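Chapter 6
Knowing What You're Holding

My first pick-and-place program was 20 lines long, and I was very proud of it. Move above the object, go down, close the fingers, go up, move over, open the fingers. It ran all afternoon on a foam block. Then my office mate Ravindran Iyer swapped the block for a shampoo bottle, and my program carried it across the bench at a jaunty angle and tried to stand it on its corner. You can guess how that went.

I'd written the whole thing as if closing the fingers were the end of the hard part. Up to now this book has done the same! In Chapter 4 we found objects on a table, in Chapter 5 we planned a path to reach them, and both times we stopped the moment the gripper shut. This chapter picks up right there.

When fingers close on something, they push it. It slides a little, it tips, it rolls until enough surfaces are touching that it stops. So the pose you had from perception a second ago (the one you were so careful about) is now wrong, and every plan you build on it will be wrong by the same amount. What we need is the pose of the object in the hand, and we need it after the grasp.

We'll work in Miden, the kitchen simulator you installed in Chapter 2, with the camera looking out past the fingers. If you haven't touched it for a while, load the countertop world and spend a few minutes driving the arm around by hand until the keys come back to you.

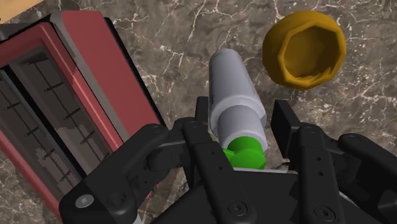

Figure 6.1. A bottle held at a tilt, green cap toward the gripper, over the Miden countertop.

Suppose the job is to stand that bottle upright on the marble, somewhere between the toaster oven and the bowl. A planner needs to know three things it didn't need before. Which way does the long axis of the bottle point, measured from the gripper? Which end is the cap? And how far does the bottle stick out, so we don't swing it into the red oven on the way? The middle one catches people every year. A cylinder looks much the same from either end to a depth-only fitter, and it will happily hand you an answer that's flipped end for end.

Color helps here, but look at where the cap is. The finger links cover part of it, and that's the part of the bottle with the most useful shape. We call this self-occlusion, and it comes with the territory: a good grip hides some of the thing you're gripping. Section 6.2 deals with it by drawing the hand from its known joint angles and masking those pixels out before we fit anything. It's a small trick and it'll save you days.

Once we have a pose, we'll attach the bottle to the hand in the planner's model, so that the collision checker treats the two as one odd-shaped body. Ruby-Lee Whitcombe wrote the attachment code in Pemano, our planning library, and I've kept her function names in the listings – they're better than mine.

A word on numbers before you start. In Section 6.4 you'll run 500 simulated grasps and plot the error between the pose before closing and the pose after. Please do run all of them. With 100 the plot looks like a tidy blob and you'll be tempted to fit a single Gaussian to it. Run the full set and you should be able to pick out a second clump off to the side, where the bottle has rolled against one finger. Set the random seed to 839 if you'd like your plot to match mine.

You'll need the transform math from Chapter 3, especially the bit about chaining frames. If "object in hand" and "hand in world" don't yet multiply together in your head without a fight, go back and redo Exercise 3.7 first. I'll wait.

6.1 Frames that move together

Let's start with the easy case, where the object doesn't slip at all once it's held. Call the gripper frame G and the object frame O. While the fingers stay closed, the transform from G to O is constant, so we only have to measure it once.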